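Mantel de cuadros rosa y blanco Delach, para mesa rectangular
Menaje y textil de mesa / Manteles / Ficha revisada por Carmela Barbieri
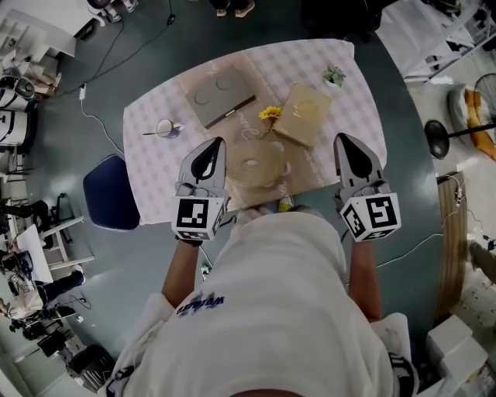 Lo que dice el fabricante y lo que decimos nosotros

Delach presenta este mantel como «el que transforma cualquier rincón en una terraza de primavera». Es un mantel de cuadros. Rosa muy pálido y blanco, con una línea de letra cursiva clara cerca del borde inferior, y no transforma nada, aunque queda bien en una mesa de diario y combina sin esfuerzo con vajilla blanca, con yute y con casi cualquier planta pequeña.

La cursiva es lo que más dudas me plantea. Es tan clara que a un metro cuesta leerla, y quien compre el mantel por el texto se va a llevar un chasco. A mí me parece mejor así, pero conviene saberlo antes de pagar.

Características

Forma: rectangular
Color: rosa pálido y blanco, a cuadros
Estampado: letra cursiva en tono claro junto al borde
Lavado: 30 grados, sin secadora
Referencia: Delach 84
Devolución: 7 días, sin lavar y con la etiqueta puesta

Cómo combina

El salvamanteles redondo de cuerda de yute enrollada, en beige tostado, es el complemento que más nos piden con él. Quita algo de dulzor al rosa, que falta le hace. Como soporte para una tetera cumple; para una cazuela recién sacada del horno yo pondría algo más grueso.

El girasol artificial amarillo me convence menos. Suelto sobre la tela da un punto de color, de acuerdo, pero sigue siendo un girasol artificial y de cerca se le nota. La suculenta en maceta blanca hace el mismo papel con más discreción y apenas ocupa una esquina.

Para quien usa la mesa también para escribir, una libreta gris o una tarjeta de papel kraft destacan bien sobre los cuadros. La taza blanca se pierde un poco más – cuestión de gustos.

Lo que no nos gusta

Viene muy doblado y las marcas no se van solas, por mucho que el folleto prometa «caída perfecta desde el primer día». Hay que plancharlo. Tampoco es antimanchas, dato que la caja no menciona en ningún sitio y que con un rosa tan claro importa bastante: el café hay que limpiarlo en el momento.

Opiniones de clientes

Amna Soomro: «Bonito, más pálido que en la web. Lo planché dos veces y todavía se notaba un pliegue».

Evander Cairns: «Compré también el salvamanteles y es lo que más uso. El mantel lo saco los domingos».

Disponibilidad

Quedan 53 unidades en almacén. La próxima entrega de Delach está prevista para abril. El salvamanteles, el girasol y la suculenta se venden por separado.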